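Greseck村 食べ歩きガイド調査員の募集

Tillovmont旅行案内編集部では、来年の春に出す食べ歩きガイドのために、お店を回って記録をとってくださる方を募集いたします。私は編集を担当しておりますMorag Dunbarと申します。日本語は大人になってから勉強しましたので、読みにくいところがありましたらお許しください。

仕事の内容
Greseck村とUllero湖の東岸にある食堂、パン屋、宿の朝食を訪ね、味、値段、営業時間、席の様子を所定の用紙に書いていただきます。とくに、日曜日と祝日に開いている店を正確に調べたいと思っています。前の版では、この点について読者の方から多くのご指摘を受けました。文章の上手さは問いません。見たこと、食べたことを、そのまま書いてくださる方を歓迎いたします。

募集人数 6名
期間 3月の初めから終わりまで。週に二日以上動ける方
訪問する店 全部で133軒。担当の地区は相談して決めます
報酬 一軒ごとの定額と、食事代の実費。バスと渡し船の運賃も編集部が払います
宿泊 湖の宿Cruickshankの部屋を、調査の前の晩に限って無料で使えます

応募できる方
19歳以上で、日本語か英語で短い報告が書ける方。料理の仕事の経験は必要ありません。食物アレルギーのある方も応募できますが、担当の店を決めるときに考えますので、申込書に必ず書いてください。村で飲食店を経営している方とそのご家族は、今回はご遠慮ください。

調査の決まり
店には予約のときも食事のときも、調査であることを言わないでください。支払いはまず自分でして、領収書を月末にまとめて送ってください。店からの割引や贈り物は受け取れません。朝食の調査では、パン、果物、卵料理、飲み物を別々の欄に書きます。季節の果物が出たときは、名前がわからなければ店の人に聞いてもかまいません。

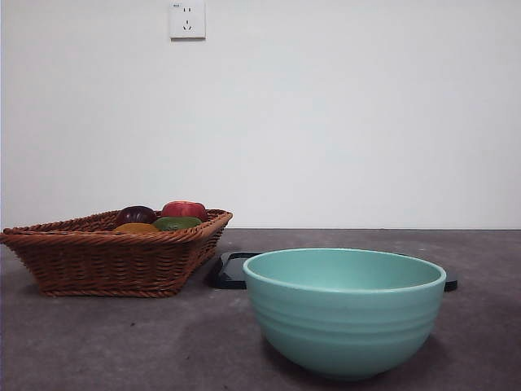
前の版の調査に参加した方からは、朝食の欄が細かすぎて、最初の週は書くだけで午前が終わってしまった、けれども慣れると店の違いがよく見えるようになった、という感想をいただきました。今回は用紙を少し短くしましたが、朝食の欄の数は変えていません。

応募の方法
申込書に、お名前、ご住所、動ける曜日、最近よかった食事についての短い文章を書いて、編集部あてに郵便で送ってください。文章は368字までとします。締め切りは7月6日(木)で、当日に届いたものまで受け付けます。書類を読んだ後、面談の日時を手紙でお知らせいたします。面談は編集部か、遠くの方は電話で行います。

申込書は編集部の窓口と、Cruickshankの受付に置いてあります。ご質問は窓口でMorag Dunbarをお呼びください。月曜日は休みです。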